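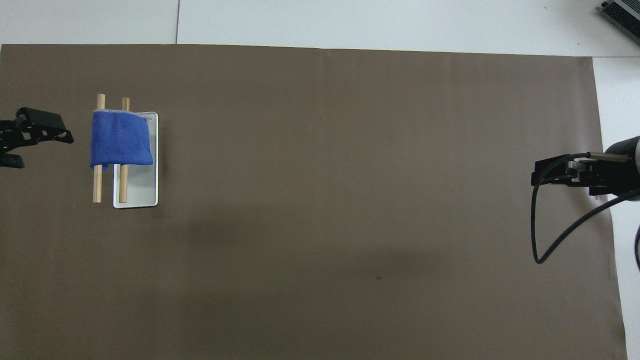
Okthorpe Community Garden
Minutes of the general meeting, February

Meeting opened at 7.05 pm. Loubna El-Sayed in the chair. Apologies were received from the plot holders on the Minami Street side, who had a clash with the school information night.

1. Minutes of the last meeting
Accepted with one correction. The hose reel was bought by the garden and should not have been listed as a donation.

2. Matters arising
The padlock on the lower gate has been replaced. The code is the same as before. Members are asked not to write it on the noticeboard.
The broken pane in the cold frame is still to be done.

3. Money
Balance at the end of January was $1,129. The water bill has come in but has not been paid, as the meter reading on it doesn't match ours. Loubna will ring the water office and report back. Plot fees stay at $26 for the year. Two plots are still owing and will get a reminder.

4. Water
Long discussion. The tank by the Dilard Road fence was low through January and several people found the tap dry on weekend mornings. It was suggested that hand watering be kept to before 9 am and after 6 pm until the weather breaks. Agreed. A proposal to put timers on every tap was not supported. One member asked that her objection to sprinklers on the shared beds be noted, and it is noted here.

5. Compost
Bay 2 is full and should be left alone. Please use the end bay. Citrus and onion are fine in small amounts. No meat, no bread, no dog waste. Bags labelled compostable have not been breaking down and should go home with whoever brought them.

6. Vacant plots
The plot next to the shed has been offered to the next name on the waiting list. If there is no answer by the end of the month it goes to the one after. The corner plot gets very little sun and may be better used for mint and parsley for everybody. Left over to next meeting.

7. Seed order
The order to Tidis Seeds goes in before Easter. Broad beans, snow peas, silverbeet and brown onions were asked for. Anyone wanting garlic should add their name to the list in the shed. Payment with the order, please, as we were left out of pocket last year.

8. Other business
Snails are bad along the brick path. The wheelbarrow with the flat tyre is not to be used.
A fruit swap was raised. People with figs or late plums to bring them to the next working bee.

Meeting closed at 8.20 pm. Next meeting in March, same time.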